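Rovville Body Shop Adds Paint Booth, Keeps Coffee Machine

May 1, 2021

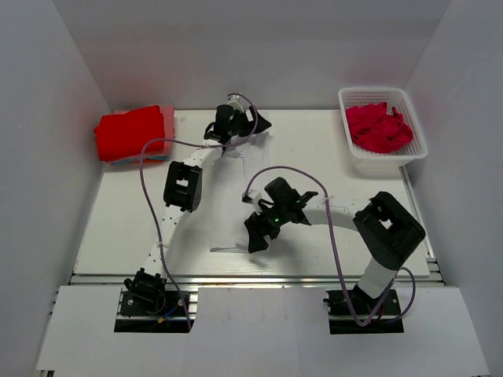 Bamer Auto Body opened its second paint booth in Rovville on Friday, 20 weeks behind schedule and just in time for the end of pothole season. The shop had promised the booth by December, when drivers on Arain Road traditionally meet the guardrail.

Bamer says the wait for a bumper respray should drop from 8 working days to 2, assuming the bumper is still with the car. Customers who book this month get a dent inspection for $129, which comes off the bill if they go ahead with the repair. Rival shop Patex, across the street, responded with a banner reading "Still Open."

The waiting room was not part of the renovation. Its magazines remain available.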